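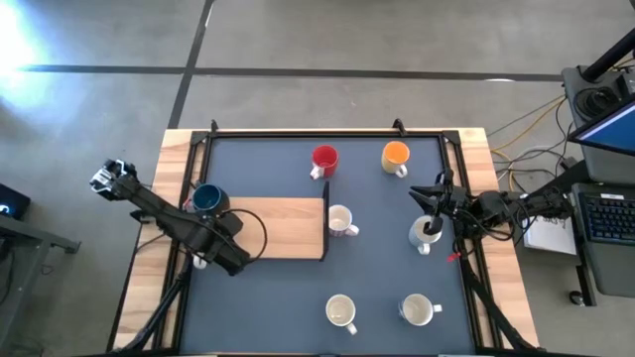

Will the mug cell take my shifts away? Someone on the packing side at Brundero put that to us in the first week, and it's a fair thing to ask before you learn how to run one. At our place it hasn't, but it has changed what a shift is made of – less lifting, more setting up and checking – so this guide starts with the setting up.

Starting a sorting run

1. Put the mugs out on the dark work surface. Leave enough space between them for the fingers to come down over a rim. Mixed colours are fine, and handles can point any way you like!

2. Look along both arms for cables that could snag.

3. Step back from the table and load the job in Trekard. A full batch is 200 mugs, fed through a few at a time.

4. Watch the first 6 picks from start to finish. If a grip looks crooked, pause, straighten the mug and carry on.

5. Note every pause in the log. I love this bit, as the people who used to sort by hand spot odd grips far quicker than the software does.

Sharing out the work

Swap the person at the screen every 69 minutes – an odd number, but the team at Treltau tried several and kept it. Whoever comes off the screen goes to glaze inspection, where we can now look over up to 300 pieces a shift. Give everyone a turn at writing jobs too. Two of our packers wrote the one we run every morning, and it's the smoothest we have.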